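Clear Sound at Home: second progress report to the Appiah Fund

Prepared by Philomena Opoku, project lead, Workel
Period covered: January to June

Where we are

We are halfway through the grant, and I'm very happy to say that the living room work is going better than we dared to put in the application. You funded us to help older people follow the speech on their own televisions without turning the volume up until the neighbors knock. Our target for the full year is 140 homes. At the end of June we had finished 83 of them, with another 12 visits booked, and the waiting list is still growing by word of mouth. (One household sent us their entire bridge club. We have now been to all of them!)

The biggest surprise has been how much we can do before any new equipment comes out of the bag. Modern sets have thin speakers that point backward or down, and many arrive set to a "cinema" or "stadium" mode that pushes voices behind the music. Switching to the speech setting, turning off the fake surround effect and evening out the loud and quiet parts takes a few minutes, and in 31 homes that was all people wanted. They were delighted, and so were we, as it left more of the budget for people who needed hardware.

What we installed

In the remaining homes we fitted either the Namex soundbar or a wireless headphone set. The soundbar has a separate center speaker for dialogue, and you can raise the voices without raising everything else. It connects with one HDMI cable on newer sets and an optical cable on older ones. The headphones suit couples with different hearing, because one person can have their own volume while the room speakers carry on as usual.

We had some trouble early on with lip sync. On certain older televisions the sound from the optical output came a beat behind the picture, and it drove people up the wall. Lamisi Akolgo, our lead installer, worked out a short test using a recorded hand clap that she plays on the set while she adjusts the delay by ear. Every installer now carries the clip on a memory stick. Return visits for sync problems have dropped to 4 since April, and I expect fewer in the second half.

The remote control is the other piece of news. We tried the Piltico, a simple remote with large keys for power, volume, channel and one for "voices." It can learn commands from the old remote, so it works with nearly everything we've met. I had doubts about handing people yet another remote, but the feedback is warm. Several people have put the original in a drawer and never looked back.

Visits and placement

Each visit runs for 90 minutes. We start by asking what the person likes to watch and where they like to sit, then play a news clip, a drama and a bit of live sport at the level they normally use. Only after that do we touch the settings. Lamisi insists that installers sit in the person's usual chair for the test, and she's right: a soundbar that is clear from the middle of the room can be muddy three feet to the side.

Hard floors and bare walls make speech harder to follow, and we've learned to talk about that early in the visit. Moving the chair closer, angling the bar or drawing the curtains can help a lot. We keep all of this optional. It's their room.

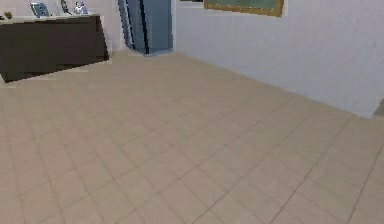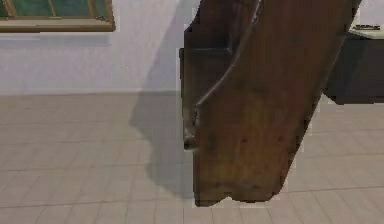 Training

We planned to train six installers and have trained eight. Two came to us from a repair shop and already knew their way around every kind of connector, which gave the evening sessions a real lift. The training notes now run to 22 pages, with a chapter on hearing aids that stream sound directly from the television. That chapter was not in the original plan, but a third of the people we visit ask about it, and it would have been silly to leave it out. An audiologist checked the text for us.

Money

Spending is on track. Hardware came in $840 under budget for the period, mostly thanks to the homes where new settings were enough. Travel is over by $210. We would like your approval to cover the travel overspend from the hardware line and to put the rest toward extra headphone sets, which are in short supply. Remaining hardware funds stand at $1,894 after all open orders are paid, and the second payment is due in July as agreed. The full ledger is attached separately.

What didn't go so well

Phone support was slower than we promised. We said same-day replies and managed them for most of the spring, then fell behind in May when two installers were away at once. Calls were mostly about sound going missing after a software update, when the television quietly goes back to its own speakers. We now leave a large-print card that explains how to switch it back, and calls on that subject have fallen off nicely.

We also ordered too many optical cables and not enough long HDMI cables. The supplier has agreed to swap them.

Next six months

57 homes to reach the target, starting with the 12 already booked
A follow-up call to everyone visited before March
A second large-print card for the Piltico remote, covering how to teach it a new key
A drop-in afternoon in October where people can try headphones before they choose

Lamisi would be glad to take someone from the Fund along on a visit this fall. Mornings at 10 are usually best, and you'd be very welcome.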